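El club de robótica de Indwood prueba con la colada

El equipo Vanags lleva desde febrero con un único encargo para el concurso de Tristlow: que el humanoide saque la ropa de una lavadora de carga frontal y la deje en una cesta. Tres alumnos programan y otros tres revisan las pruebas. 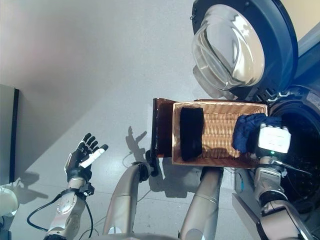
El reglamento concede 27 minutos por intento, plazo en el que cualquiera de nosotros tendería varias coladas. Los organizadores hablan de «autonomía doméstica» – término generoso, a mi juicio, mientras haya alguien con el dedo en el botón de parada. Tampoco me convence que puntúe igual un calcetín que una sábana mojada.

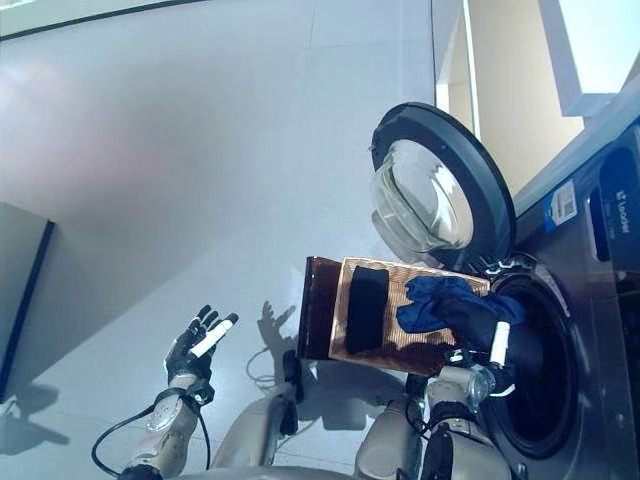 Queda por ver si lo aprendido en nuestra sala sirve con otra máquina y otro suelo. El club cree que sí; yo esperaría a la ronda de Zulonham, donde cada equipo tendrá cinco intentos y una lavadora que no conoce. Las sesiones siguen abiertas a los socios a partir de las 17:00.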